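Patholm puts its bin-picking kit out to rent, blocks included 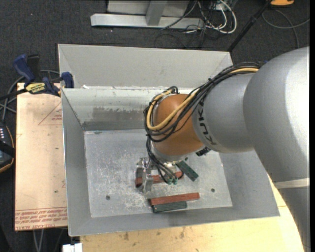

By the automation correspondent
7/28/24

Anyone who has watched a toddler empty a toy box will know the basic idea of bin picking. Getting a robot to do it has kept a good many engineers in work for a good many years, and Patholm would now like to rent you the results by the month.

The firm's Grallel kit goes on offer in August to small workshops that already own an arm and have run out of things to ask of it. In the box are a gripper, a tool mount, the hoses and fittings to feed it, the picking software and a set of plain coloured blocks for practice. The arm is not in the box. Patholm's own demonstration cell uses a KUKA, with the cables and a yellowish hose strapped along the top of it in the manner of a garden that has got ahead of its owner, and a scuffed sheet-metal bin held in place by a bar clamp. Buyers worried that their own workshop is too untidy for robotics may take heart.

The blocks are red-brown and dark green, and they matter more than they look. A lone block in open space is easy money for any gripper. Two lying snug against each other are another matter, as the fingers need somewhere to go, and the metal walls of a bin are unforgiving about being used as a guide. Grallel's answer is to look for the block with the most room around it, take that one, and look again. It is much how people eat a box of chocolates with relatives present.

Patholm says the kit can manage up to 60 picks an hour on mixed blocks, a figure that will not frighten anybody with two hands and a cup of tea. The firm replies, reasonably enough, that it is not selling to people who want speed. It has in mind the shop with one dull loading job that no one will volunteer for, and an arm that spends its nights parked. At that sort of place an hour is an hour, and the arm does not ask for the radio to be turned up.

Rental is 1000 euros a month with a minimum term of 2 months, which covers software updates and a replacement set of gripper fingers. Fitting is extra and is handled by Eltedico, which will also train your staff, or at least those of them who turn up. Delivery is from the Beltrán depot. The contract asks customers to supply their own bin, and the small print has a whole paragraph on what counts as one: open at the top, rigid, fixed down, and "not a drawer". One suspects a story there, but Patholm is keeping it to itself.

The setup guide is better than most. It begins with the clamps and gets round to the software much later, which is the right order, and it spends a full page on routing hoses so that the wrist can turn without wearing them as a scarf. It is weaker on lighting. Shiny bare metal is a nuisance for cameras, and the advice given is to "avoid glare where practical", a phrase that could be printed in any manual for anything, including sunglasses.

Anything soft, bagged or see-through is outside the warranty for now. So are parts that hook together, which will disappoint makers of springs and coat hangers. Patholm says a version for bent wire is being worked on and gives no date for it.

Orders open in August through Eltedico. The practice blocks must be returned at the end of the rental, in full, and there is a charge for missing ones.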